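Writing the Rules for a Two-Arm Cell

The practice document that governs the sorting cells at Aker runs to 60 pages. Vasilis Vlachou, who edits it, would like it to be shorter. Most of its clauses were written after something went wrong in a cell, and most deal with matters outside the formal safety standards: where a cable may run, how a container is placed, when a recorded cycle may be kept.

Formal standards cover guarding, stopping and risk assessment. They say little about a small bench cell in which two light arms share one tabletop and handle soft or tangled parts. Aker's document, known internally as Skadix, fills in that part. The current revision is dated June 3, 2021.

Layout comes first. Both arms must be fixed to the same rail, so that the distance between bases is set once and measured from a single edge. Wiring runs in a slotted duct parallel to the rail. Containers stand on the far side of the tabletop, and the space between them and the rail is the working area. Skadix does not require containers to be square to the rail. Vlachou removed that clause in April, on the grounds that a cell which only works with aligned baskets has not been tested.

Cables get a chapter of their own. A cable that follows an arm needs enough slack for full wrist rotation, and slack forms loops. The rule is that a loop may pass over the gripper but may not hang below the fingertips at any point in the cycle. Checking this takes 2 people, one at the controls and one watching the cable. 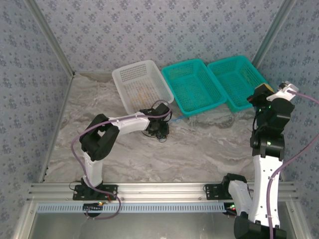 Parts and containers

Thin, flexible items such as wire loops and cords are treated as a separate class. They catch on each other and on the lattice of perforated baskets. Skadix asks for a slow first lift, a pause, and a second check of what is in the gripper before any sideways motion. The pause is set at 200 milliseconds. Operators at Fluvavier, which adopted the document for its own benches, asked for a shorter one and were refused.

Baskets may touch. An arm may not enter a basket while the other arm is above it – this is the one clause with no exceptions.

Records

Each cell keeps a log of stopped cycles. The log for the first test bench, built with parts from Radonjić, held 1,626 entries when it was closed. Vlachou sorted them by cause before drafting the cable chapter. Entries without a cause were kept in the file and left out of the analysis, and the document now requires a cause to be entered before the cell can be restarted.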